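Forum Cellules et Robots > Bonnes pratiques et normes
Sujet : Deux bras sur la même table, quelles règles écrivez-vous ?

grallorell
Bonjour à tous. D'abord je m'excuse pour mon français, je l'ai appris tard et j'écris lentement. Je dois rédiger une fiche de règles pour notre atelier d'assemblage. Nous travaillons avec des petits bras sur une table en bois et nous manipulons des pièces imprimées, surtout des disques percés. Le chef d'atelier demande une seule page. Mon brouillon, version du 19 février :

1. Une zone commune n'est occupée que par un bras à la fois.
2. Les doigts restent ouverts jusqu'à la position de prise validée.
3. Vitesse réduite à 50 % quand une personne est à portée de main.
4. Aucune pièce de réserve dans la zone commune.
5. Essai à vide après chaque changement de doigts.

Est-ce que vous trouvez cela suffisant ? J'hésite beaucoup sur la règle 1.

senesel_maint
Salut. La règle 1 est trop stricte à mon goût. Si tu interdis la zone commune à deux bras, tu ne peux plus passer une pièce de l'un à l'autre. Chez nous on autorise les deux, mais un seul en mouvement. L'autre est à l'arrêt maintenu, position surveillée.

Pour la 3, 50 % de quoi ? De la vitesse maximale du constructeur, ou de celle de ton programme ? Un auditeur va te poser la question dans les cinq minutes.

grallorell
Merci, c'est juste. Je voulais dire la moitié de la vitesse du programme, mais je vois que ce n'est pas une limite : si quelqu'un augmente le programme, la moitié augmente aussi. Je vais écrire une valeur en mm/s, mesurée au bout des doigts.

pat_ustham
Pas d'accord avec senesel_maint. « Un seul en mouvement », sur le papier c'est joli, mais un bras à l'arrêt reste un obstacle, et son câble aussi. À Ustham on a accroché un câble de cette manière : le bras immobile avait son câble en boucle vers l'extérieur, l'autre est passé dedans. Résultat, un connecteur arraché et 2 jours d'arrêt. Depuis, la zone d'un bras se calcule avec le câble et tout ce qui est monté dessus.

senesel_maint
Ton problème c'est le câble, pas la règle. Un câble qui fait une boucle libre, on le gaine et on le fixe. Je ne vais pas interdire le passage de pièce pour ça.

pat_ustham
On le fixe, oui, et en avril quelqu'un démonte le poignet et le remet sans les attaches. Une règle doit tenir aussi ce jour-là.

krajci_b
Je lis les deux et je pense que vous parlez de deux choses différentes. Il y a la règle d'exploitation (qui bouge, et quand) et la règle de montage (câbles, accessoires, fixation). Je mettrais deux paragraphes séparés dans la fiche. Dans la norme ISO 10218 aussi, l'intégration et l'appareil lui-même sont dans des parties distinctes.

Pour la règle 4 je serais plus précis : qu'est-ce qu'une pièce de réserve ? Une pièce posée à côté en attendant son tour, ça compte ?

grallorell
Oui, pour moi cela compte. J'ai noté 21 arrêts dans le cahier pour le dernier lot de 780 pièces, et la majorité concerne une pièce voisine touchée par un doigt pendant l'approche. Les doigts sont larges à la base, on regarde toujours la pointe et on oublie le reste.

Je propose donc :

Exploitation. Deux bras peuvent être présents dans la zone commune pendant un transfert, un seul se déplace. En dehors du transfert, un seul bras présent.

Montage. Le contour de chaque bras inclut les câbles et les accessoires. Contrôle visuel des attaches après chaque démontage.

Table. Seule la pièce en cours est posée dans la zone de prise. Les autres attendent derrière la ligne.

senesel_maint
Ça me va. J'ajouterais qui a le droit de modifier la fiche, sinon dans six mois il y aura trois versions au mur.

pat_ustham
Le paragraphe montage me va. Pour le transfert je garde mon avis, mais c'est ton atelier.

grallorell
Je joins deux vues du poste, prises du côté de la pince.
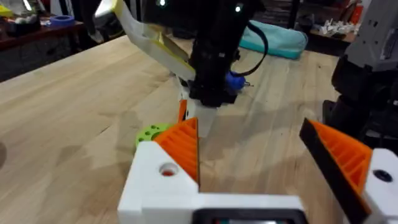
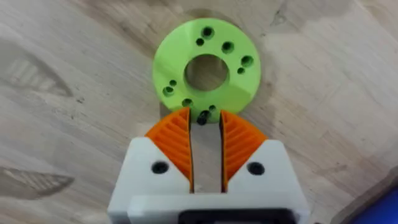
krajci_b
Une question encore, pour la version finale : après un arrêt d'urgence, qui autorise la reprise quand les deux bras étaient dans la zone commune ?

grallorell
L'opérateur du poste, après avoir vérifié la zone et dégagé les bras un par un en mode manuel, à vitesse réduite. Le réarmement seul ne doit jamais relancer le cycle, il faut une commande de départ séparée. Je l'ajoute à la fin du paragraphe exploitation, avec le nom de la personne responsable de la fiche.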